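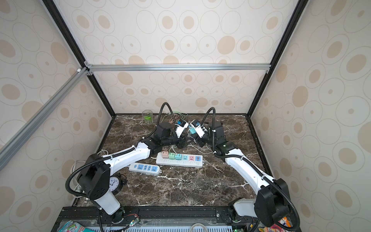
Multiprise et adaptateurs pastel, plateau marbre foncé.

28 avril 2021

Bon, journée prises ! On reprend le coin « bureau » avec le plateau façon marbre brun, les veines blanches ressortent bien et les adaptateurs de couleur se repèrent tout de suite dessus, j'en suis contente. Marlies trouvait le papier peint à ronds beiges trop chargé (elle l'a redit ce matin), moi je l'aime bien, on le garde au moins jusqu'à la fin de la série.

Côté matériel : la grande multiprise blanche à six emplacements au milieu, la petite à quatre devant, un peu à gauche. Sur la grande, un rose, un vert menthe et un turquoise, côte à côte à gauche. Le bleu et un autre turquoise sont encore en l'air entre les deux pinces. J'ai laissé les câbles fins filer vers le fond - à revoir, parce que dès qu'on en ajoute un, tout s'emmêle et je passe dix minutes à démêler en râlant.

Les adaptateurs viennent du lot Preklow commandé en janvier, 106 pièces dans le carton, Ghassan a le bon de livraison. Les multiprises Smits, on en a encore deux neuves dans l'armoire. Raquel voudrait passer aux rallonges de 180 cm pour la prochaine commande, moi je prendrais plutôt les 200, on n'a jamais trop de longueur quand il faut contourner un pied de table !

Le verre avec le liquide vert reste dans le coin du fond à gauche, et la pendule ronde à gauche aussi, vers l'avant. Suleiman demande si on peut la pousser un peu vers le centre pour mieux la voir derrière l'épaule du bras. À essayer demain, avant de toucher au reste.

À faire :
- étiqueter les câbles blancs (ils se ressemblent tous, c'est pénible)
- fixer le câble enroulé qui pend à gauche, près du bord
- demander à Kieran où est passé le sachet de colliers Hemby
- noter l'ordre des couleurs dans le classeur, de gauche à droite : rose, menthe, turquoise

Pour la suite, j'aimerais bien tester le bleu juste à côté du turquoise, les deux teintes sont assez proches et je suis curieuse de voir ce que Marlies en dira. Ghassan passe prendre le carton vide demain matin, penser à en sortir la notice.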